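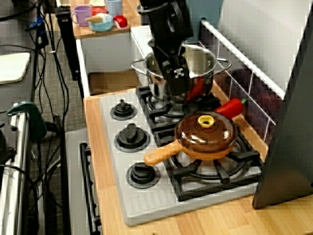 Gripper down in the pot, back burner. Red pepper just past the fingers.

Toy kitchen pick and place with a home-built arm, part 2: getting in and out of the pot

Part 1 covered bolting the arm up and getting it to move without hitting the ceiling. Go read that if your arm isn't homing yet. This part is pots. Reaching into one, grabbing something, coming back out without dragging the pot along for the ride.

Written up fast between jobs, so sorry for the spelling.

What I'm running

Arm hung from above, parallel gripper, marker patch on the gripper face. Controller is a Rinosik board, motion scripts in Flarnilon. You can use whatever as long as you can set a speed limit per move and a grip force limit. If you can't set a force limit, stop and sort that first.

Kitchen is a kid's play stove with a moulded top. Metal pot with two loop handles, little frying pan with a lid, a pile of toy food. Second-hand is fine. Mine came from a garage sale and the colour's held up well.

Why a steel pot

Shiny, deep, slippery. Plastic ones are too easy and you learn nothing. Downside is the reflections, see lighting further down.

Before you start

Power off. Push the arm by hand through the whole path, stove to shelf and back. Watch the cables. Any cable that goes tight anywhere in the travel, re-route it now. I've pulled a connector clean out of the Rinosik box doing this the lazy way, 2 hours gone.

Keep the slack outside the swing. Clamp what you can to the frame.

E-stop where your off hand is. Not behind you.

Step 1. Fix the stove down

The stove weighs nothing. Arm bumps it, every position you taught is garbage. Double-sided tape under the feet, then a clamp at the back if you can get one in. Shove it with your palm. If it moves, more tape.

Leave the pot loose. You want it to be able to slide when you get things wrong, beats bending a finger.

Step 2. Teach the hover point

Jog until the gripper is centred over the pot, fingertips clear of the rim by a good hand width. Save as pot_hover. Everything goes through this point, in and out. No shortcuts, no diagonal moves over the rim. The handles stick out further than you think and a loop handle will catch a finger every time.

Square the gripper to the handles, so the fingers open along the handle line or straight across it. Doesn't matter which, pick one and stick with it. I go across.

Step 3. Teach the bottom

Speed right down. I use 2 percent for this. Open the gripper only as wide as the food needs plus a bit. Wide open and you'll scrape the wall of the pot on the way down.

Drop straight from hover. Z only. When the tips touch the bottom, back off by the thickness of a piece of cardboard and save as pot_floor. I do literally slide in a bit of cereal box to check.

Encoder count on my Z at that point is 1136. Yours will be different, writing it down because I lose it otherwise. Tape yours to the controller.

Step 4. Grab

Close slow, low force. Toy peppers are glossy and they squirt out sideways if you pinch the tapered end. Go for the fat part. If it rolls against the wall of the pot, fine, let the wall help. Come down beside it and close toward the wall.

Foam or thin rubber on the fingertips makes a huge difference. Bike inner tube, cut into strips, contact cement. Let it cure overnight, I didn't and it peeled off in the pot.

Chili peppers are a pain becuase they're skinny and curved. Get the round food working first.

Step 5. Lift

Straight up, Z only, slow, all the way to pot_hover. Then and only then go sideways.

If the pot comes up with it you've got a finger outside the food and wedged on the wall. Hit stop, open, jog up. Re-teach the approach with a narrower opening.

Run it 32 times before you trust it. I mean it. Mine ran perfect for a while then started clipping the rim, loose set screw on the wrist. Would have been a mess at full speed.

Step 6. Put it down

Same idea backwards. Shelf or bowl hover point, straight down, open, straight up. Bowls are easier than pots, low sides. Don't drop from height, toy food bounces and you'll be on your knees looking for it under the bench.

Lighting

Steel pot throws glare. If you're using vision to find the food, overhead light is the worst option. Bounce a lamp off a white wall or a bit of foam board so it comes in soft from the side. Close the curtains too, afternoon sun wrecked one whole session for me.

Keep the marker patch clean. Finger grease on it and tracking gets jumpy. Wipe with a dry cloth, not alcohol, the print comes off.

If it's going wrong

Fingers hit the rim: hover point has drifted. Check the stove tape first, then the set screws, then re-teach.

Food falls out halfway up: not enough force, or shiny fingertips. Do the rubber before you crank the force.

Arm stops on its own near the bottom: force limit tripping on the pot floor. Raise pot_floor a touch.

Pot slowly walks across the grate: you're brushing the wall on every pass. Centre the hover again.

Jerky on the way down: dry rail or a tight cable. Usualy the cable.

Vision finds two peppers when there's one: reflection in the pot wall. Lighting section.

Bits to buy

Fingertip rubber, set screws (with threadlocker, the blue kind), double-sided tape, a couple of spring clamps. Cable sleeve if you're feeling fancy. I got the Grekora finger mounts, they're OK, holes needed reaming. Stock ones work too if you file the burrs off.

Next part

Lids. The frying pan lid has a round knob on top so in theory it's simple, grab knob, lift, park it somewhere. Parking it is the hard bit, it wants to tip as soon as you let go. Working on a little stand for it out of scrap. After that probably the oven door handle, if the Dimitriou wrist joint gets here in time. Ordered in April, still waiting.

Scripts are in the same folder as part 1, file is pot_v2. Change the Z value before you run it!!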